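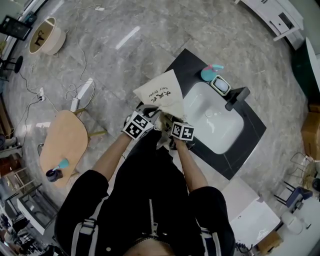

gramer_98
Reply to Kudamdale: I don't buy it. Putting stuff away is the hard part, and soft stuff is the worst of it. Our shop arm handles metal blanks all day and still can't deal with a rag.

Kudamdale
Rags aren't drawstring bags. A bag has an opening you can aim for.

Iddrisu Annan
If it stays open – mine never do. I'd give it 11 tries and expect 2 good ones.

gramer_98
Generous.

Kudamdale
Fine, but last January you both said zero.

Last updated 2 hours ago
11 comments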